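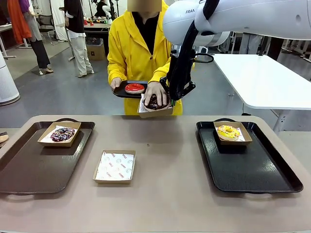

Donut Table at the Walley Room

Donuts, black trays and plenty of brown paper boxes! This page is all about the sweet stuff from our March get-together at Clandorley, and I had such a good time putting it together. We set up on the big beige table, the one with the rounded corners, so there was space to spread the trays out.

Chocolate glaze with sprinkles. My favorite, and I'm not even a chocolate person (a glossy red one comes a very close second). The kraft boxes are just the right size for one donut, and they come lined with white printed paper, so your fingers stay cleaner than you'd expect.

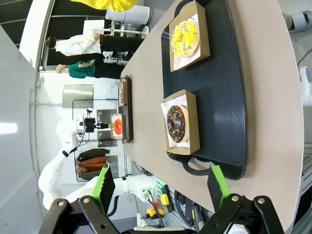 Yellow icing is the cheeriest thing you can put on a donut, especially under pink, orange, blue and white sprinkles. It looks so good boxed up next to chocolate! And do look at the liner paper, with its little red cartoon faces.

The trays have handles, which makes passing a couple of boxes along the table a lot easier. Two to a tray is plenty.

More from the Walley Room is coming to the Gramari gallery soon, once I've sorted through the other 80 pictures.

Page updated 16 June 2020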